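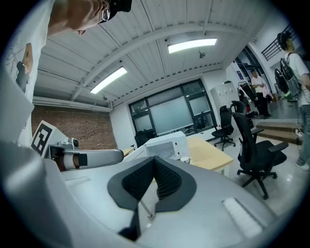 Drawing the line at the river

The state geography handbook published by Skedville Press is in its 32nd year, and the woman who edits it would like readers to stop writing in about the river. She has the letters in a box. Most of them concern the eastern boundary of Gukerdale County, which the handbook describes as following the Barrera River, and which, on the ground, does so only when it feels like it.

"The law says the middle of the channel," she says. "It was a good law. Then the channel moved, and the law stayed in the drawer where they put it."

She took the job after a spell writing the backs of road maps, work she remembers with some fondness. A road map had space for one paragraph on climate and one on the state bird. The handbook runs longer, and she is expected to be right in all of it.

I ask what a boundary dispute looks like in practice. She says it looks like a gravel bar. There's one below the Ellell bridge, five acres of willow and old tires, that has been in two counties in her time as editor. Neither has shown much interest in owning it.

"Until somebody wants to fish there," she says. "Then they both send a man with a form." 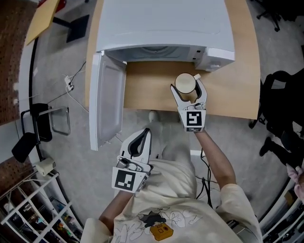 The trouble with writing about a state, in her view, is that everyone who lives in it has already decided how many parts it has. The handbook divides it into five regions. People on the coast think there are two, the coast and everything else. People in the dry country past Gukerdale recognize only one, and it's theirs.

"I had a call about the word 'plateau,'" she says. "A long call. He felt that it was a plain. I told him it was 2,000 feet up and he said yes, a high plain." She changed nothing, but she did move the word to a different sentence, and he hasn't called back.

Population is easier, she says, because no one believes the numbers anyway. Ellell was listed at 1,000 people for three editions running. She finally drove out to ask at the town office and was told they'd liked the look of it and saw no reason to stop.

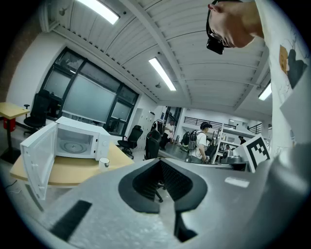 Her own favorite section is the one on place names, which gets the least mail. Half the creeks in the eastern part of the state are called Dry Creek, and several of them are lying. She has tried to sort them by which river they drain into, with the result that the index is now longer than the chapter. The printer has been polite about it.

The next edition goes to press in July. The river will be described as forming "much of" the eastern boundary – a phrase she fought for and is proud of. Her predecessor wrote "the" eastern boundary for years and got a fresh box of letters every spring.

I ask whether she has ever walked the line herself. She has, part of it, one wet April, with a surveyor's map and the wrong shoes. She got as far as the second bend.

"According to the map I was standing in the river," she says. "There was a cow next to me. She seemed fine."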